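Prüfliste Küche und Speiseraum, Ferienhaus Flusevdale
Begehung im April, geprüft von Mared Parry

1. Fluchtweg und Türen
Hintertür öffnet nach außen und schließt selbst. Der Riegel klemmt im oberen Drittel, bitte nachstellen.
Ergebnis: Mangel, leicht

2. Feuerlöscher und Löschdecke
Plombe unversehrt, Druckanzeige im grünen Bereich. Die Löschdecke hängt noch hinter dem Vorratsregal und muss neben den Herd.
Ergebnis: Mangel, bis zur nächsten Anreise beheben

3. Gas und Herd
Schlauch ohne Risse, Absperrhahn leichtgängig. Die Zündung am hinteren Brenner kommt erst beim zweiten Versuch - Firma Skoryk ist verständigt.
Ergebnis: in Ordnung, beobachten

4. Tische, Geschirr, Besteck
Alle Tische auf Standfestigkeit geprüft, Schrauben nachgezogen. Besteck auf scharfe Grate und lose Griffe durchsehen, Beschädigtes aussortieren.
Ergebnis: in Ordnung 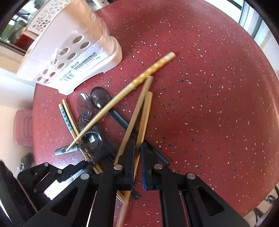

5. Kühlgeräte
Der Kühlschrank hält 6 Grad, die Türdichtung ist unten spröde. Ersatz bei Erkovitz bestellen, Teilenummer steht auf dem Typenschild innen links.
Ergebnis: Mangel, leicht

6. Elektrik
FI-Schalter ausgelöst und zurückgesetzt. Die Steckdose neben der Spüle sitzt locker und bleibt bis zur Reparatur abgeklebt.
Ergebnis: Mangel, Bullon kommt mit Angebot

7. Boden und Beleuchtung
Zwei Fliesen vor der Spülmaschine wackeln, Stolperkante über 3 mm. Notleuchte am Gang brennt.
Ergebnis: Mangel, Fliesen neu setzen

Nachprüfung zu den Punkten 2 und 6 vor der ersten Belegung. Schlüssel liegt wie immer im Kasten am Holzschuppen.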